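Automatización y robótica · Hilo
Lectura: 4 min

1/ Parte de avería de la celda de dos brazos que usamos para clasificar piezas sueltas sobre mesa. El brazo izquierdo bajó más de lo mandado en el eje vertical y apretó contra el tablero. Sin heridos, una pinza doblada. Lo cuento porque el fallo no dio ninguna alarma y puede estar en más instalaciones.

2/ Contexto mínimo. Dos brazos con reductoras Pukby en las tres primeras articulaciones, controlador Fudent y un planificador propio que llamamos Camargo. La tarea consiste en coger un bloque, girarlo si hace falta y dejarlo en su posición. Velocidad limitada a 500 mm/s en vacío y a 40 mm/s en el último tramo de bajada.

3/ El síntoma: en el ciclo 1.161 desde la última calibración, la pinza izquierda llegó al tablero antes de tiempo. El controlador daba la posición por buena. El lazo de posición subió corriente para cerrar el error y el dedo exterior cedió. La parada la hizo el operador con la seta.

4/ El límite de par no saltó. Estaba puesto al 60 % del nominal, valor heredado de una tarea anterior con piezas más pesadas. Con el brazo casi extendido hacia abajo, ese margen basta para doblar un dedo de pinza sin que el software considere que pasa nada.

5/ Primera hipótesis: holgura en la muñeca. Descartada con reloj comparador, la medida estaba dentro de tolerancia. Segunda: herramienta mal definida. Descartada también, el fichero de la pinza era el correcto y coincidía con el del brazo derecho.

6/ La causa estaba en el encoder del hombro. Después de un corte de tensión, el controlador restauró el último cero guardado en vez de pedir referencia. El eje se había movido con el freno suelto durante una revisión de cableado. Una desviación pequeña en el hombro se convierte en milímetros en la punta.

7/ Para la misma desviación, la altura del error cambia según la zona de la mesa. Cerca de la base apenas se nota. En el extremo del alcance, el dedo ya toca. Por eso los primeros ciclos salieron limpios: todos los bloques estaban en la zona próxima.

8/ Desde entonces, la comprobación de altura se hace con la pinza izquierda en vertical hasta quedar casi a ras de la madera y el otro brazo en alto, con los bloques sobre la mesa.
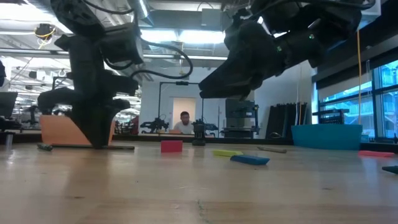
¿Por qué no detectó el controlador que el cero era falso?
Porque comparaba el encoder consigo mismo. El valor guardado y el leído al arrancar eran coherentes dentro de la misma vuelta del motor, y no había una segunda medida en el lado de la articulación con la que contrastarlos.

9/ Cambio uno: referencia obligatoria tras cualquier pérdida de tensión. El arranque en caliente queda deshabilitado en los dos brazos. Cuesta tiempo al empezar el turno y se asume.

10/ Cambio dos: límite de par por tramo. En la bajada final se usa un umbral propio, medido en vacío con la pinza montada, más un margen fijo. Si se supera, el brazo para y retrocede por la misma trayectoria. Retroceder en línea recta hacia arriba parecía más sencillo, pero con una pieza cogida en ángulo engancha a las vecinas.

11/ Cambio tres: verificación de altura en cuatro puntos de la mesa, dos de ellos en el extremo del alcance. Se hace con galga, a mano, y el resultado se anota en el registro de la celda. Si un punto falla, no se compensa por software. Se vuelve a referenciar y se mide otra vez.

12/ Lo que no hemos resuelto: el aviso de freno suelto. El controlador registra el evento, pero lo clasifica como informativo y lo borra al reiniciar. Hemos añadido un script que copia el registro antes del apagado. Con un corte de tensión no sirve, claro.

13/ Tampoco me convence la seta. El operador la tenía a mano porque estaba mirando la prueba. En un ciclo largo nadie mira con esa atención, y la parada debería haber llegado antes por par. Queda como acción abierta en Prorker, donde llevamos el seguimiento de incidencias.

14/ Repuesto: el dedo doblado se sustituyó, no se enderezó. El soporte no tenía marcas, pero se cambió la tornillería y se apretó con dinamométrica. El brazo derecho pasó la misma revisión sin desviación apreciable.

15/ Si tenéis encoders monovuelta con cero guardado en memoria, haced esta prueba: apagad, soltad el freno, moved el eje a mano con el brazo sujeto, encended y leed la posición. Con la pinza lejos de la mesa, por favor.

16/ Pendiente para la próxima parada: encoder secundario en el hombro izquierdo. Cuando esté montado publico las medidas en este mismo hilo.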